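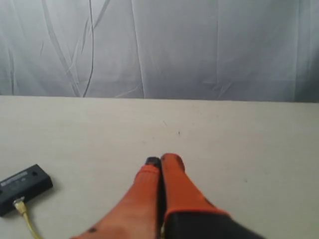
Vol. 2, No. 30, p. 67

Storage heater

A storage heater is a room heater that takes in electricity at night, when it is often sold at a lower price, holds the warmth in a core of heavy bricks, and lets it out again through the following day. It is a close cousin of the old tiled stove, which was fired hard in the morning and went on giving gentle warmth well into the evening, long after the last log had burned away. Storage heaters are most often met with in flats, in houses away from the gas main, and in village halls, chapels and small offices where nobody wanted the bother of laying pipes.

Construction

Open up a storage heater (with the power off at both switches, please, and after it has had a good long while to cool) and there is surprisingly little inside. The greater part of it is brick. These are dense blocks, usually made of clay mixed with iron oxide or of magnesite, and they are stacked in rows with the heating elements threaded between them. Round the bricks goes a thick jacket of insulation, and round that goes the painted steel case which is all that most owners ever see.

The weight comes as a shock to people who have only handled ordinary panel heaters. A large model has to be carried into the house in pieces and built up where it is to stand, brick by brick, and it is nearly always fixed to the wall as well so that it cannot tip forward. Floors in older buildings are worth looking at first, particularly where the boards have been lifted and put back a few times over the years.

Controls

The traditional storage heater has two knobs, and a great deal of household grumbling can be traced to these two knobs being muddled. The first, generally marked "input", settles how much heat is taken in overnight. The second, marked "output" or sometimes "boost", opens a flap at the top of the case and lets the warm air escape more quickly. A person who leaves the output turned right up at bedtime will find a lovely warm sitting room at midnight and a rather chilly one by teatime the next day, for the heat has gone out through the flap while everyone was asleep. The usual advice is to close the output last thing at night and open it again when the room is wanted.

Later models do much of this thinking for themselves. Some measure the temperature of the room as the charging hours begin and take in more or less heat to suit, and others have a small fan that pushes air through the core only when a thermostat calls for it. The fan-assisted kind can be better insulated than the plain kind, so that less warmth leaks away unasked, and it is much the kinder choice for anyone who is out all day and wants their heat in the evening.

Wiring

A storage heater is normally wired on its own circuit, back to a separate fuse board that comes alive only during the cheap hours. Fan models need a second supply as well, one that is live all day, to run the fan. This is fixed wiring and is work for a qualified electrician. It is also the reason a storage heater cannot simply be swapped for a plug-in one on the same outlet, as new owners sometimes hope, for the plug-in heater would be quite dead by breakfast!

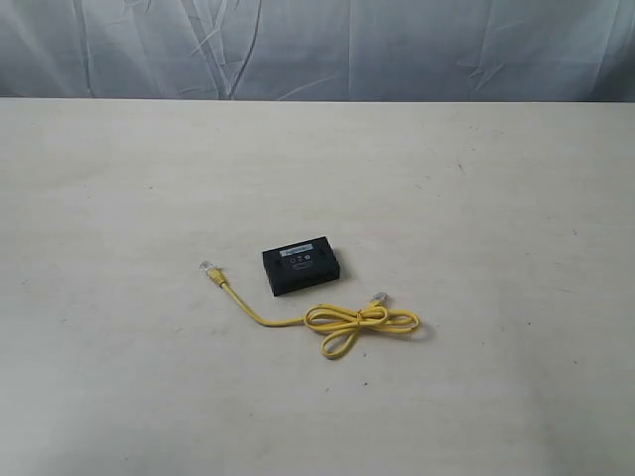
The cheap hours themselves vary from place to place and from one supplier to another, and on some tariffs they are split, with a shorter helping in the afternoon to top up the bricks. The price by day is often higher than on an ordinary tariff, and so a household that cooks, washes and irons mostly in the daytime may find that what it saves on heating is partly lost elsewhere. It does no harm to sit down with a few old bills before deciding.

Use in Neltitz

The town of Neltitz is often mentioned in connection with storage heating, having been supplied for many years by a single electricity works that had plenty of power to spare at night and very little to do with it. The first models sold there came from the firm of Jemia, whose early cases were tall, brown and fitted with a wooden shelf along the top. They were followed by the lower and wider heaters of Vutell, which would go beneath a window sill and so proved popular in the newer flats. Wuyts, a maker of stove tiles by origin, supplied bricks to both firms and later sold a heater under its own name, though only for a short time.

A survey of one housing block in the town counted 67 heaters still in working order, of which 20 were the old Jemia pattern with the shelf. Residents spoke well of them on the whole, apart from the dust.

Care and upkeep

There are few moving parts, and a well-treated storage heater may last up to 30 years. The grille along the top gathers fluff, and it should be gone over with the soft brush of a vacuum cleaner before the first charge of the autumn, otherwise there will be a scorched smell for a night or so. Nothing should be draped over the case. Curtains want to hang well clear, and chairs ought to be kept a little way off too.

Where a heater is only lukewarm in the mornings, a worn element is the common cause, and a new one can usually be fitted without disturbing the whole core. Very old heaters may contain asbestos in the insulation. These should not be opened at all until the make and model have been checked, and their removal is a job for a licensed firm.

See also: Night tariff; Tiled stove; Panel heater; Underfloor heating

Page last revised 05/03/2019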